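Chore Readiness Inspection: Drinks Station
Site: Hovland test kitchen
Date: 30 July 2025
Inspector: Kendra Marchand
Chore: pour a mug of water, unsupervised

1. Stand and footing
Level: OK
Glass seated in stand: OK
Comment: Wooden stand, glass base sitting down inside the ring, front leg standing up beside it like a bouncer. I have no complaints about the carpentry. Helge Ljungberg wants the feet fixed down before a machine leans on the tap. I would like that for human guests too.
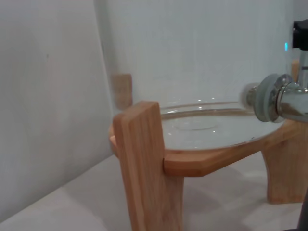 2. Tap
Washer on outside of glass: present
Lever can be worked one-handed: OK for people, OPEN for the arm
Comment: A lever asks for a gentle push while something else holds the cup. My nephew managed this at age 2, with flooding. The Fakdale report from June calls tap operation "largely solved." I have asked Facundo Toledo what the other part is called.

3. Mug and approach
Mug right way up: OK
Clear path from mug to spout: OK
Handle within reach of gripper: OK
Comment: The dark teal mug is a fair test, being glossy and round, with a handle of the sort designed for fingers that bend in more places.
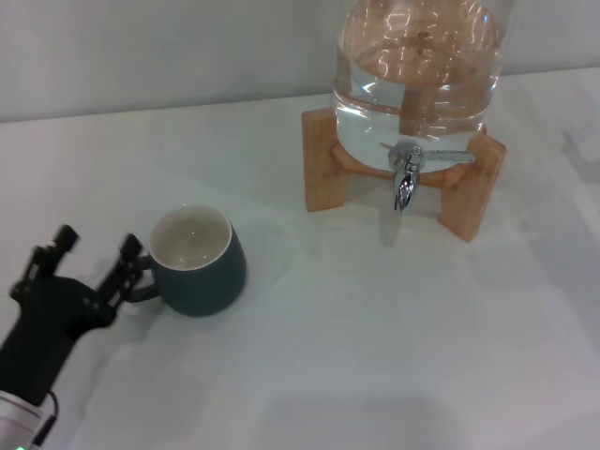 Ivar Bråten argues that gripping the rim would be quicker. It would, and then somebody has to drink from it. Handle only, please - I have written this on the last 2 inspections as well. Stop button stays with a person until item 2 is closed.

4. Lid and fill level
Lid on: OK
Water below the lid: OK
Outside of lid dry: NO, droplets on lower band
Glass clean: NO, small dark specks under the lid
Comment: Wipe both before the next run. The wiping will be done by Jonatan Blomqvist, who remains our most advanced cleaning system and takes milk in his coffee.
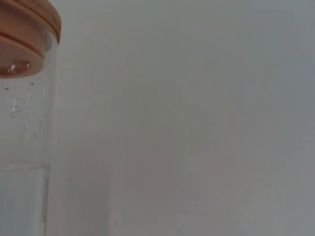
5. Overall
Ready for supervised trials: YES
Ready to be left alone with the water: NO
Recheck items 1, 2 and 4 before the next trial. Please put a towel by the station.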